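Suluvgate Computer Refurbishment Project
Progress report to the Fullwood Fund
January 9, 2025

Dear all,

You asked for a short report this time, after the last one ran to 7 pages and included a floor plan. I have taken the hint.

The donated desktops from Bokum finally came, all 80 of them, in a van that was meant to bring half that and return for the rest. They spent their first night in the hallway, where they did wonders for our relationship with the dance class. They now live on the shelves your grant paid for, and the shelves are holding.

Work on each machine goes in the same order: open it, blow out the dust, take off the cooler, clean away the old thermal paste, put on new paste and close up. The dust has been generous. The cooler stage is the slow one, as paste that has sat for years turns into something like grout — Yavuz Aksoy has strong views on this and will share them if you visit. 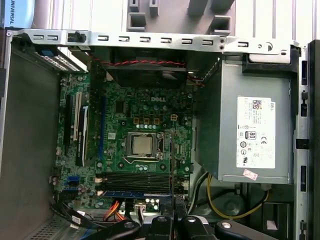
Will the machines be ready for the schools by the end of March?

Most of them will, provided the replacement drives from Sundaram arrive on the date they have now promised twice.

Spending is close to plan. We are $400 over on drives and a little under on nearly everything else, mainly thanks to a cheap bulk order of thermal paste that should last us into retirement. The wrist straps have been bought and are even being worn.

Five machines have been written off. Two had swollen capacitors, two had boards that would not start whatever we swapped, and one had been used as a home by mice. Their memory and power supplies have been tested and put aside for spares, apart from those belonging to the mice.

Next up is the software install, plus printed labels for the finished cases. I would also like to raise, again, the question of a second workbench. The current one is a door.

Yavuz has the full parts list if you want it.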